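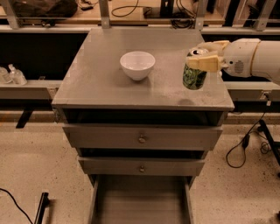 Fig. 1. Cabinet top with bowl.

Home | Manuals | Parts
Search this manual
Last updated May 1, 2020

7. Wall strap
1. Find a stud. Ignore the "any wall" claim on the Jonholm box.
2. Drive the screw by hand.
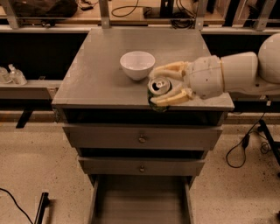 Ye-seo Wang writes that a plaster anchor let go in January -- with the strap still tight.

3. Pull hard on the strap. Redo it if it gives.

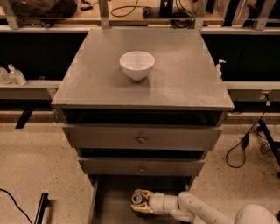

Caution: A strap is a backup, whatever the ads say. Don't leave drawers standing open like these, with the bottom one all the way out.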